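noletti-handoff-faults

Two-arm tabletop tidying, with the failures left in

Contents
What this is
What went wrong
What's in the download
The fault labels
Loading it
Known problems
Safety notes
License and credit
Table and objects

What this is

Noletti is a set of 3685 episodes of two arms picking small things up off a table and putting them away. Most of them are good clean runs, and you can train on those and be perfectly happy. The part we're really excited about is the other 200. Those are the episodes in which a gripper stopped doing what it was told while the arm holding it kept going, and we've labeled every one of them by hand, down to the timestep.

We almost threw them out! The first cleaning script dropped any episode that ended without a success flag, so for a good while the whole group sat in a folder called rejects_tmp. Then we started looking for a bug in the gripper driver, opened the folder, and found the best fault data we'd ever recorded.

What went wrong

Short version: the left gripper lost its command signal partway through a move, and the software upstream didn't notice.

Longer version. Each gripper gets power and commands over a cable that follows the outside of the arm and plugs into the printed mount. When the left arm reached across its own centerline with the wrist rolled far over, the slack in the loop ran out and the plug was pulled sideways. It didn't come out. It lost contact for a moment, came back, and the gripper board restarted. On restart, the board holds whatever position it last measured and waits for a fresh enable message. Our driver only sent that message once, at startup.

So you'd get an arm moving beautifully along its path with fingers frozen half open. Sometimes it pushed the phone along the board. Sometimes it arrived at the basket with nothing in it and "released." The worst kind was a handoff between arms, where the right gripper took hold and the left one never let go, and both arms pulled.

The reason it went unnoticed for so long is a little embarrassing and very useful to know if you write drivers. When the board was silent, our state reader repeated the last good packet, with a new timestamp. In the logs, everything looked alive. The commanded width changed, the measured width stayed flat, and nothing compared the two.

The fix came in three pieces: a longer cable loop with a tie point farther back on the link, a driver that checks the packet counter and re-sends enable after a restart, and a watchdog that pauses both arms if the commanded and measured widths disagree for too long. Episodes recorded after the fix are marked post_fix in the index. The fault group is all pre_fix, as you'd hope.

What's in the download

episodes/ has one folder per episode, each with a head camera video, joint states for both arms, gripper commands, and gripper measurements.

index.csv has one row per episode: id, task, success, pre_fix or post_fix, fault label, and the split it belongs to.

faults/ has the hand labels as small JSON files, plus a free-text note for each. Please read some of the notes. They were written right after watching the video and they're often better than the labels.

tools/ has the replay viewer and the script that plots commanded width against measured width. If you only run one thing from this repository, run that one. You'll spot the fault in seconds once you know the shape.

Joint states and gripper signals are logged at 60 Hz. Video is slower and is matched to the logs by timestamp, so don't assume one row per video image.

There are 5 tasks: phone to basket, snack to basket, handoff left to right, handoff right to left, and clear the table. The handoff tasks hold most of the faults because they need the big wrist roll.

The fault labels

freeze_open: fingers stopped before reaching the object. Nothing was held.

freeze_closed: fingers stopped while holding something and missed the release.

freeze_mid: fingers stopped somewhere between, touching or dragging the object.

tug: both grippers on the same object, at least one frozen.

recovered: contact came back and the gripper moved again before the episode ended. This one is added on top of one of the others.

Each label has a start, which is the first row where the packet counter fails to advance, and an end. The end is either recovery or the last row of the episode. We also store the row where the person watching pressed stop, if they did. The gap between start and stop is fascinating to look at, and we'd love to see somebody build a detector that beats us.

Loading it

Unzip, point NOLETTI_ROOT at the folder, and run tools/check_install. It opens one episode from each task and prints the lengths. The loader is called terkelia and lives in its own repository; any recent release should work. If you'd like to skip it, everything is plain CSV, JSON, and video, and you can read it with whatever you have.

By default the loader hides the fault episodes. Pass include_faults to get them back. We went back and forth on that default, and settled on it after a friendly group trained a policy on everything and got a robot that froze its left hand with great confidence.

Known problems

The repeated packets are still in the raw files. We didn't want to edit the recordings, so the measured width column contains stale values during a fault. Use the counter_ok column to mask them.

Right arm faults are rare. The cable on that side had more slack from the start, so please don't read anything into the difference between the arms.

A few clear-the-table episodes begin with the gripper already frozen from the previous run. They're labeled with start at row zero, and we left them out of the test split.

Lighting changes a lot through the day. There's a big window behind the table, and late afternoon runs look quite different from morning ones.

The success flag was set by the operator. In handoff tasks, people disagreed about whether a drop onto the table and a second try counted. We haven't gone back to settle it.

Safety notes

Nobody was hurt, and the arms were running at reduced speed. Still, tug episodes put real load on both wrists, and one printed mount cracked along the screw line. If you have a similar setup, treat a frozen gripper as a reason to stop the arms. Ours would happily have kept pulling.

Don't reach in to free an object after a freeze until the arms are paused. The gripper can wake up when the plug makes contact again, and touching the cable is exactly what makes that happen. We changed our own routine after seeing this: pause, cut gripper power, then clear the table.

Replaying these trajectories on real hardware is at your own risk. Please leave the fault group out of any replay.

License and credit

Data and labels are free to use, including commercially, with credit to the Noletti project. The viewer started out as the Lorente log plotter and keeps its license file. Found a mislabeled episode? Open an issue with the id and the row number. We fix these quickly and we're always glad to get them.
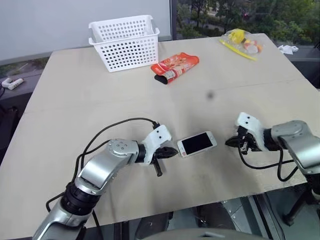

TABLE AND OBJECTS

White smartphone, face up between the grippers, with a tiny red sticker near one end. The phone is the hardest object in the set: flat, smooth, and easy to push when the fingers don't close. The white plastic basket with the round holes is the target for both basket tasks. The orange snack bag and the clear bag with the yellow object in it are soft enough that a frozen gripper can drag them a fair distance before anybody catches on, so check the width plot as well as the video.

Objects were placed by hand before each run, with no fixed grid. The boards on the tabletop have faint scuffs and small marks, and we haven't retouched any of the video.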